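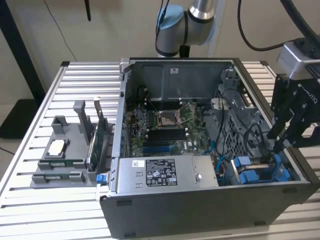 Putting a Dell workstation back together: what goes in first?

Posted in Desktops and Towers, 507 views, 2 answers

I'm finally rebuilding an old Dell tower and I'm having a ball with it! I stripped it in July to clean it (the dust, oh my) and now the board is back in the case, power supply too, but the processor, the cooler, the memory and the one expansion card are still out. The case is on its side so I can reach everything.

My plan was to do the card first because it's easy, then memory, then CPU and cooler. A friend at work told me that's backwards. Does the order matter at all? Also, I have 2 sticks of memory and way more slots than that, with banks on both sides of the CPU socket, and I can't tell which ones to use. I bought a tube of Luvow thermal paste, if that makes any difference.

soseck_garage

Answer 1 (marked as helpful)

What a fun project, these towers are a joy to work on! Your friend is right that the processor should go first. You want all the elbow room you can get while that socket is open, and a card sticking up next to it is one more thing to bump with your sleeve.

Lift the lever all the way, open the metal frame, and match the little triangle on the corner of the chip to the one at the socket. Lower it straight down. It should just sit there with no pushing. If it rocks, pick it up and look again. Then close the frame and bring the lever down. The lever takes some force and may creak a bit, that's normal and it scared me silly the first time.

Next a small dab of paste in the middle, then the cooler. Tighten the screws a few turns each, going corner to corner. Plug the fan in right away or you'll forget. I've forgotten twice!

Memory after that, card last. For the slots, look inside the side panel, Dell often prints a memory map there. If yours is gone, look up the owner's manual for your exact model, because the right pair depends on the board and guessing by color can steer you wrong.

flavness

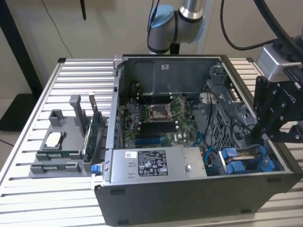

Can I install the expansion card with the tower lying on its side?

Lying down is the easiest way to do it, and the way I'd pick every time. The card goes straight down into the slot, gravity is on your side, and you can see the bracket line up with the opening at the back of the case. Unplug the power cord first and hold the power button for a few seconds. Touch bare metal on the case before you pick the card up, and handle it by the edges and the bracket. Push evenly until it seats, then close the latch or put the screw back, whichever your model has.

Answer 2

I never worried about order and mine runs great. Did the ram first on my last one, 40 minutes start to finish including lunch. Just don't touch the pins in the socket!!

Vukčević paste is better than Luvow imo but either is fine

Comment from soseck_garage: Thank you both! Found the memory map on the inside of the panel, it was under a layer of grime I'd missed. Doing the CPU tonight after dinner, so excited. Is it worth swapping the little coin battery while I'm in there?

Comment from flavness: Sure, they're cheap. Write down your BIOS settings first if you still can.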